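ok so a few people asked how the no-takeout month is going. short thread

1/ week 2. spent almost nothing on delivery. spent a LOT at the grocery store tho. not sure thats winning

2/ biggest thing so far: the 4pm hole. lunch is fine, dinner is fine, its 4pm on a Tuesday when I'm ready to order noodles from that place on Altden and call it a snack

3/ fix = stuff I can grab without thinking. crunchy stuff, jar stuff. that's the whole system
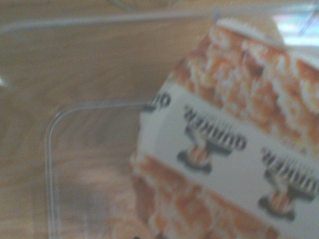
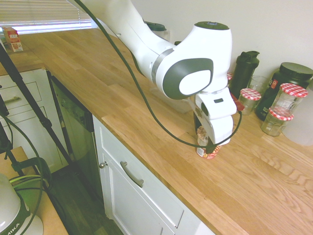
4/ second thing. I deleted the Climo app and my bank app looks so calm now. last month's total from them was 36 orders. thirty six. I live alone

5/ also the fees!! a 16 dollar burrito bowl was coming out close to double by the time it got to my door. and cold, half the time

6/ what I miss: not doing dishes. did I mention dishes. so many dishes. one pot meals are a lie, theres always a cutting board and a strainer and somehow four spoons

7/ best dinner yet was lentils w/ a fried egg on top and way too much hot sauce. worst was a "stir fry" we wont discuss

8/ rice: I cook a big batch Sunday and freeze it flat in bags. breaks off in chunks, microwaves fine. wish I'd startd doing this years ago

9/ two weeks to go. will post the real grocery total at the end even if its embarassing. pls send soup recipes, the fewer pans the better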